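Notes for the September talk, Rashidi room. Speaker: Nafula Makori. Slot is 3 pm. Demo floor closes behind us, so no overrun.

## Opening (keep it short)

- Welcome. Thank Rehema Magesa for organising the open day and for the loan of the projector.
- Who we are: Zasis, manipulation group, Hillalero site.
- What the talk covers: how we ran the bin bag task in front of visitors, what we changed for it, what we would change again.
- What it doesn't cover: mobile base, navigation, pricing. Send pricing questions to the front desk.

## Why a bin bag

- Visitors asked last year for a chore they do at home. Stacking coloured blocks didn't hold anyone at the rope for long.
- Film plastic is a hard material for two grippers. It folds, it shines, and its outline changes every time a finger touches it.
- There is no fixed grasp point. On a mug you can plan for the handle. On a bag the edge you wanted may be inside a fold by the time you arrive.
- Glossy black is poor for depth sensing. Expect holes in the point cloud wherever the lights reflect. Show the Zellura plot if asked (backup slide, not in the main deck).

## Setup

- Two arms, one gripper each. Head camera view is what the audience sees on the big monitor.
- Bin against the wall. Spare bag on an adhesive hook above it, knotted at the top so it hangs flat.
- The hook is a cheap household one. We tried a steel bracket in the lab and visitors assumed it was part of the machine.
- Plain wall behind the work. This helps segmentation a great deal and we should say so before someone else does.
- Carpeted floor. Bags drag on it more than on the lab's vinyl. Allow for that in the pull force limit.

## Running order on the day

1. Operator checks the stop button and calls it out loud.
2. Arms to ready pose.
3. Start the task. Don't talk over the first grasp, people want to watch it.
4. Questions while the arms are moving are fine. Questions to the operator are not. Take them yourself.
5. Arms parked before anyone crosses the rope, including staff.

## Numbers

- 137 attempts logged in rehearsal and on the day combined.
- Time limit per attempt: 270 seconds. After that the operator stops it and we reset by hand.
- Control software logs both grippers at 200 samples a second. Say this slowly, it gets misheard as frames.
- No success rate in this talk. The scoring sheet changed partway through rehearsal and the two halves can't be merged. If pressed, say the rescored figures will be in the written report.

## Faults to mention

- Missed pinch. The fingers close on air beside the plastic. The grip width reading catches it and the arm tries again.
- Double layer. Both grippers hold the same fold, so pulling apart does nothing. Harder to detect. We use a force rise with no change in distance.
- Tearing. Thin bags go at the edge first. We moved to a heavier gauge for the open day.
- Cable snag. Slack in the loops at the wrist is needed for full rotation, but too much catches on the other arm. Check before each session.

## Pictures (one slide, leave it up during questions)

Let people look before speaking. Point out the two contact points on the bag in each view.

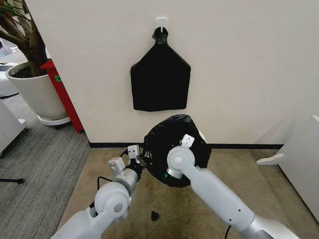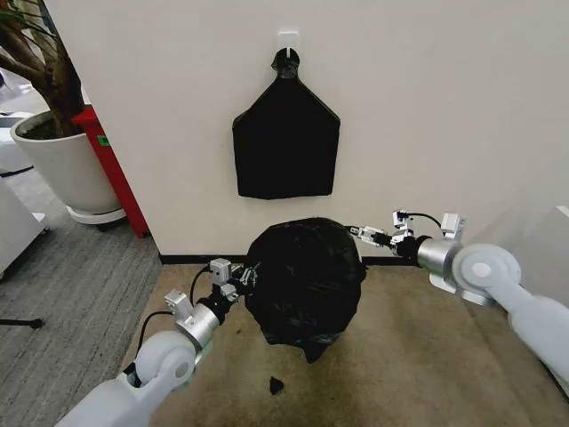
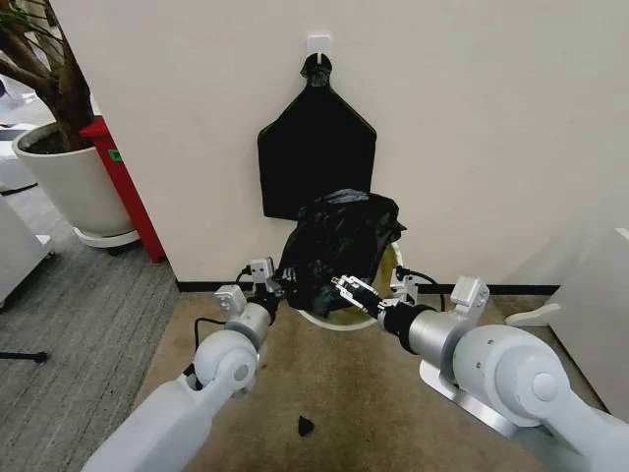

*Bag handling at the wall, head camera view. Spare bag on the hook in all three.*

## Likely questions

- "Is someone driving it?" Give the full answer: operator on standby, policy running, operator can take over. Don't shorten this to "no".
- "Could it do a full kitchen bin?" Not tested with food waste or liquids.
- "How heavy a bag can it lift?" Refer to the arm data sheet. Don't quote from memory.
- "When can I buy one?" Front desk.

Hand back to Rehema for the Rashidi room changeover. Take the laptop adapter with you.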